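¿Por qué el cartón aguanta tanto?

¡Hola otra vez! Hoy toca una cosa que tienes en casa seguro y que casi siempre acaba en el contenedor azul. A mí me encanta.
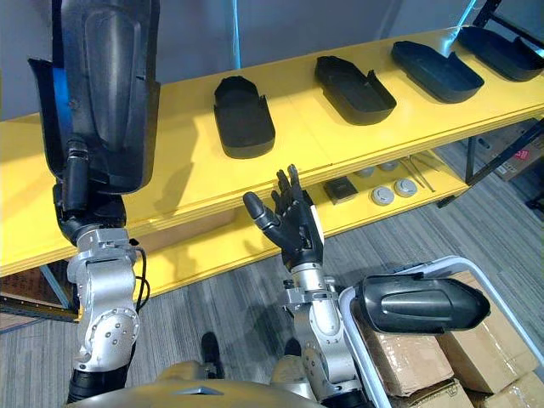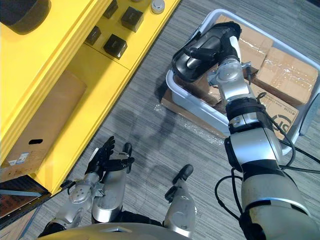
El cartón de las cajas es papel, papel y más papel. Coge una caja vieja, pide a un adulto que corte un trocito y mira el borde: entre dos hojas lisas hay otra que hace olas - ¡como un tobogán larguísimo! Esas olas forman arcos pequeñitos, y un arco reparte muy bien el peso. Además, entre ola y ola queda aire, así que la caja pesa poco. Por eso puedes meter varias cajas de cartón dentro de un cajón de plástico blanco, como el que está junto a la estantería amarilla, y casi todo lo que pesa es lo que llevan dentro.

¿Lo probamos? Dobla una hoja en acordeón, ponla como puente entre dos vasos y ve dejando monedas encima. Con la hoja lisa yo no pasé de 6 - con la doblada me quedé sin monedas.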